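Last updated October 7, 2022

I get the same handful of emails about the Clostlow bun study, so I've put my answers in one place. If yours isn't covered, write to me or to Danilo Barredo, who looks after the data.

## What were you trying to find out?

Whether a two-armed robot learns a kitchen job better from lots of short, tidy demos or from fewer long, messy ones. We had 1639 demos in the end, all recorded in September, and trained the same policy on different slices of them.

## Why steamed buns?

I like buns! But also, they're squashy, they're all slightly different, and a shiny steamer is horrible for depth sensing (which is exactly what I wanted to annoy the model with). Two of the moments people ask me about most are the arm going in beside a bun, and the gripper over the basket with a white plastic tool in its grasp:

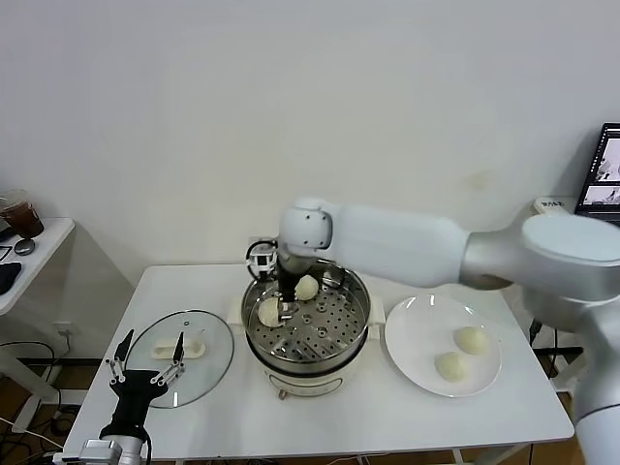
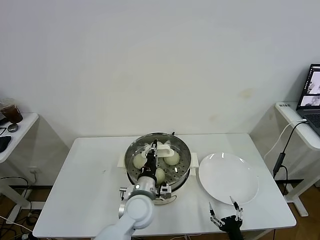 ## So which won, short or long?

Long and messy, by more than I'd bet on. The policy trained on short clips was lovely right up until a bun rolled, and then it just sort of hovered. The messy one had seen people fumble and recover, so it had another go. Out of 22 test runs it finished all but 9, and the short-clip one did a fair bit worse. The full table is in the write-up.

## Does it cope with other food?

Not yet, I wouldn't trust it with a dumpling. Vibeke Thorlacius is trying that next with the Fogh controller and I'm keeping well out of her way.

## Can I have the data?

Yes, once we've finished checking the labels. Please don't ask for the Arico version, it has a timing bug and we've binned it.

## How long did you train for?

We stopped at 3000 steps for every slice. Going further made the curves prettier and the robot no better.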